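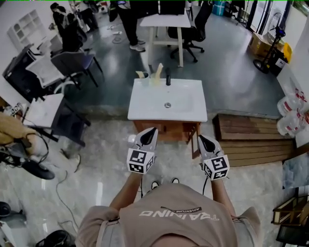 January 2023. Vendow bench, washbasin task

Finally got the head view and the two gripper views to agree about where things are! The trouble all along was the handover between tracking sources: whenever a gripper turned away, its pose jumped by a good few centimetres and the policy learned the jump. Fergus reckoned it was clock drift, I blamed the markers, and we were both a bit right. Holding both grippers out in front before each take, pointing forward towards the basin with the marker cubes in view of the head camera, gives us a clean common start pose, and I now throw away any take that skips it.

Re-ran the whole lot overnight with that rule. Of 66 takes, 60 survived the filter (I'd expected far fewer). Trained on those, Orus managed 41 good placements, against 18 with the old data and the same number of tries. Very pleased, though the black tap still confuses the depth when a gripper passes close to it.

Still to do: ask Elango whether he can smooth the right-hand track without flattening the quick wrist turns. Shona wants the same test with the cup moved to the front of the basin, so I'll set that up next.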